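Gurkell is a packing and removals school in Skorthorpe. We teach people who move household goods for a living, and a smaller number who want to start. Courses run from one day to five, and we keep groups to 11 so that everyone gets time on the floor with a tutor.

## How we began

The school grew out of Birkett, a removals firm that trained its own crews in a shed behind the yard. Other firms began asking if they could send their new starters along. After a few years there were more outsiders than Birkett people on the morning sessions, and the training side was set up as a company of its own. Parvathi Joseph, who had run the packing crews, became head of training and still holds the post.

We are no longer owned by Birkett, although their crews come to us each July before the busy weeks.

## What we teach

The packing course covers china, glass, books, pictures, lamps and kitchen goods. People learn to choose a carton by weight as well as by size, to build a base layer, and to fill gaps so that nothing shifts. We spend a full morning on labels, which most firms tell us is where their claims start.

The furniture course deals with surfaces and joints. Polished tops are easily marked by tape, grit and the edge of a blanket buckle, and we show how each is wrapped, carried and set down.
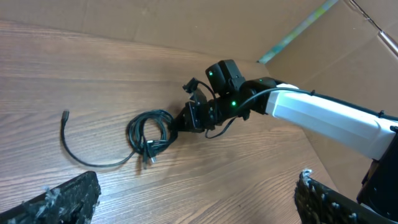
## Lifting and stairs

All courses include lifting. We teach two-person carries first, then three, and then stairs with a turn. The practice staircase has a low ceiling and a narrow half-landing – crews from older towns tend to recognise it. Nobody is asked to carry more than they are happy with, and we do not time people.

## Certificates

Our certificate is called the Stavis, after the street where Birkett had its first yard. It has two levels. The first is given at the end of a five-day course if the tutor is satisfied with your work. The second asks for a written survey of a three-bedroom house, with a carton list and a loading plan, and is marked by a tutor who did not teach you. To date 2883 people have passed the first level.

If you do not pass, you can come back for a free day and try again. Most who do this only need to repeat one part.

## Visiting us

You are welcome to look round before you book. Ring the office first, as the yard gate is kept shut during loading practice. There is parking for cars and small vans, and the bus from the station stops 40 metres from the entrance. We are closed for our summer break until 17th August. 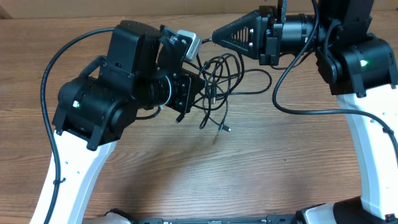 **Do I need a driving licence to take a course?**

A licence is not needed for any of our courses. We do not teach driving, and all loading practice is done on parked vehicles. Firms may ask for a licence when they take on crew, so it is worth checking with them.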